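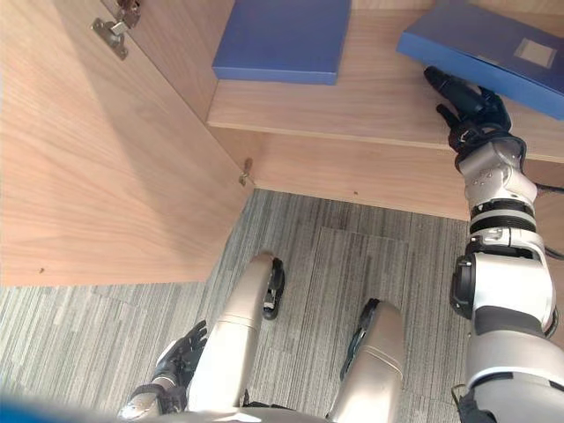 Trenton Robotics Club Handbook, p. 41

Taking a folder off a low shelf

This task comes after the drawer task and before carrying. You will need the humanoid, the low cabinet with the door open, one blue folder and a partner on the stop button. Plan on one full Wednesday meeting for the first try. If your group has not passed the standing balance check, go back and do that first.

Setting up

Put the folder near the right side of the shelf and turn it a little so that one corner is closer to the front edge. A folder lying square and pushed all the way back is much harder, and we save that for the spring demo. Other things can stay on the shelf as long as they are to the left and farther back.

Open the cabinet door all the way before you power the arms. The left arm stays low beside the left thigh for the whole task. Do not park it higher to get a better view of the door, as last year's group did. They spent two meetings replacing a wrist cover.

Look at where the knees are. From the head camera you should see both of them with carpet between. If one knee is out of view, the robot is turned too far and the right arm will run out of reach before the fingers get to the shelf.

Loading the program

1. Start Tellilon on the club laptop and open the project called Geum.
2. Pick the pose file shelf_low. Check that the shelf height reads 272 and save.
3. Set the arm speed to 3. The default is much faster and is for empty-air practice only.
4. Have your partner say "clear" out loud, then press Run.

The approach

The arm comes up on the right and stops short of the shelf. Press Step to move it on in small amounts. What you want is the hand under the front edge of the folder, with one finger angled forward and another bent a bit lower. Watch the fingertips and ignore the wrist. If the fingers are touching the shelf edge, step back twice, raise the hand one notch and come in again.

Watch the cable too. It comes from behind the forearm and can hang in front of the cabinet panel. That is fine if it has slack. If it pulls tight during the reach, stop and feed more through before you go on.

The grip

Close the fingers in Nisent, the hand control window, with the force slider at 205. Wait for the bar to stop moving. Then lift a little - just enough to get the corner off the wood - and hold. If the folder slides, open the hand, set the folder down and start again from the approach. Don't add force. A bent folder counts as a fail even when it makes it off the shelf.

Once it holds, pull straight back toward the robot. Do not turn the wrist until the folder is fully past the shelf edge.

If something goes wrong

Folder moves away from the hand: the hand came in too high. Lower it one notch.

Arm stops and the window shows a joint warning: press Stop, not Reset. Reset sends the arm home by the shortest path, and with the door open that path goes through the door.

Hand closes on nothing: the folder was moved after you loaded the pose. Put it back on the tape marks or teach a new pose (p. 44).

Write down every try in the log, including the bad ones, with the force setting and who was on the button. You need three good pulls in a row before moving on to carrying.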